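Vundis Handheld Gripper Kit, reviewed after nine weeks of table work

Rating: 4 out of 5

The Vundis is a pair of handheld grippers for recording demonstrations. You hold one in each hand, do a chore the way you want the robot to learn it, and the recordings go off to train the arm. Our group at Rindmont had been using a remote control setup for this, two leader arms bolted to a bench with the robot copying them across the room. It worked, but a simple pick and place took 29 seconds on a good try, and anyone new to it needed two days before their recordings were worth keeping.

We bought the two-hand version with the harness. I paid extra for a second set of finger pads, which I would tell anyone to do.

Setup

The box holds the grippers, the harness, the cables and a printed sheet of markers. The sheet has the calibration steps on the back in very small type. Calibration is dull. You open and close each gripper fully, hold it still, then do it again with the other hand. The first time took most of a morning, mainly because I had the left and right units swapped in the software and the program did not complain. It should. After that it was a five-minute job at the start of each session.

The cables are long enough for me but would be short on a tall person. One of them comes off the bottom of the unit, and it took a few sessions to stop catching it on table corners.

Grip and feel

I did most of my testing with place settings and produce, the kind of job our robot is meant to do. Table laying is harder to teach than it sounds. A plate has to be approached flat, a bottle has to stay upright, and an eggplant has a shine to it and no flat side anywhere.

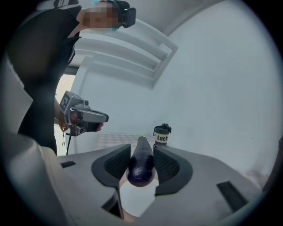
The pads are the best part of the kit. They have a fine crosshatch that holds smooth things without much squeeze, and I had very few drops once I learned to close on the thick part and let the fingers settle before lifting. The trigger is on the stiff side. After an hour my hand was sore, and our smallest operator, Noémie Arsenault, asked for breaks every twenty minutes. Vundis sells a lighter spring, but it was out of stock the whole time I had the kit.

The fingers open wide enough for a bottle but only just. Thin plates are the weak spot. You can pinch the rim, but the plate tips forward, and the robot then learns to tip it too. We ended up using both grippers for plates and dropping every one-handed plate recording from the set.

What the robot made of it

We recorded 296 demonstrations of one task: pick up the item, carry it to the table, set it down, let go, back away. Learning from those, our arm did noticeably better than it had on the remote control data, mostly in the approach. People move in a more natural line when the tool is in their hand. With the leader arms everyone crept up on the object in little jerks, and the robot copied the jerks.

The remote control rig still wins in one place. It will not let you do something the robot cannot do. With the handhelds you can twist your wrist or step around the table without thinking, and you only find out later that the arm has no way to follow. I now ask people to keep their elbows in and their feet planted – it looks silly and it saves a lot of deleted recordings.
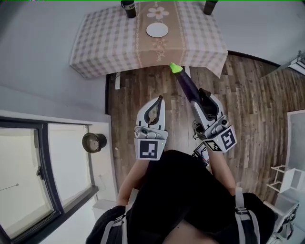
Reviewed by Gallagher
Posted Friday, February 5, 2021
Filed under: Teaching tools, Grippers

Room and markers

Tracking depends on the square markers, and strong daylight can wash them out. We lost a batch of afternoon recordings that way before I started pulling the blinds. Patterned tablecloths gave no trouble, which surprised me. Wipe the markers now and then, as a thumbprint is enough to cause a dropout.

Compared with the Flultgate

I borrowed a Flultgate pair for a week. It is lighter and the trigger is much kinder, but the pads are plain rubber and smooth fruit kept sliding out. Its software is better, with a clear warning when a recording has gaps in it. If your task is folding cloth or moving boxes, I would get the Flultgate. For anything round or slick, get the Vundis.

Small complaints

The harness straps loosen over a session and have to be pulled tight again. The carry case has no slot for the spare pads. The manual mentions a charging light that my units do not have.

Vundis has said a softer trigger will be standard from May. I would wait for that one unless you need to start recording now.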